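Packing tape gets bought on price per roll, and I think that is the wrong unit. A roll is a length, a width, a film thickness and an adhesive weight. Two cartons of 2 inch clear tape can carry the same label on the outside and differ on the last two. The buyer who compares only the roll price is comparing cardboard cores.

I ran receiving and shipping supplies at Halvorsen for several years, and the pattern was steady. The cheap roll used a thinner film, so packers put two strips on a seam that needed one. Nearly 300 cartons a shift went out that way. The purchase report showed a saving. The tape count did not. 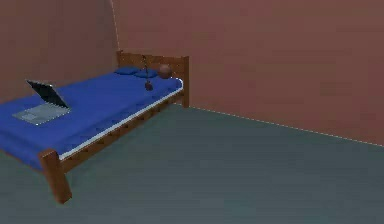 *Rendered bedroom: blue sheet, wooden headboard.*

Adhesive type matters more than film, and it gets even less attention. Hot melt grabs fast and suits new corrugated board at room temperature. Acrylic grabs slowly, holds up better to sunlight and age, and is the better pick for cartons that will sit on a rack until July. Water-activated paper tape bonds into the board and shows tampering, but it needs a dispenser that somebody keeps clean. A spec sheet that says "strong adhesive" and stops has told the buyer nothing.

Ekow Bonsu, who bought for the Pradia warehouse, kept a plain test. He sealed one carton per sample, loaded it to 41 pounds, left it on the dock overnight and checked the flaps at 6 a.m. It was crude and it sorted the samples. 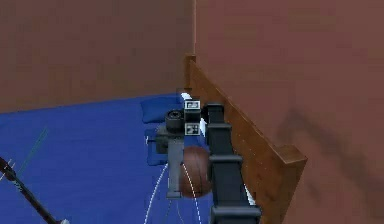
*Black segmented arm and sensor head, simulated.*

Recycled board deserves its own line in any tape spec. The fibers are shorter and the surface is dustier, and a light adhesive coat lifts off with the dust still on it. Celtero changed its carton supplier and kept its tape, then blamed the tape. Both products met their sheets. The pairing had never been tried. 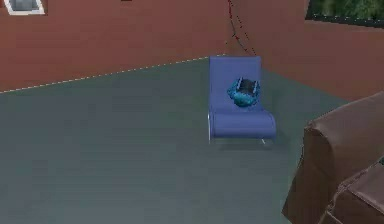

Suppliers should print adhesive weight on the core, next to the width. They already measure it. Stirnholm did so for one line of carton tape and dropped it when the label was redesigned, a poor trade for a cleaner logo.

Large users can ask for the number in the purchase order and reject lots that miss it. Small users have less pull, but they can still order a sleeve before a pallet.

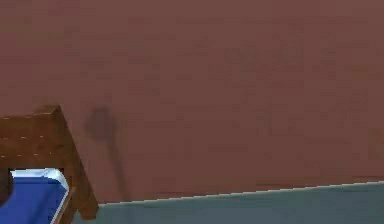

My own rule is to price the sealed carton: strips per box, length per strip, plus rework. Run it over 200 cartons from normal stock, with the regular packers and the regular dispensers. Rerun it whenever the board changes.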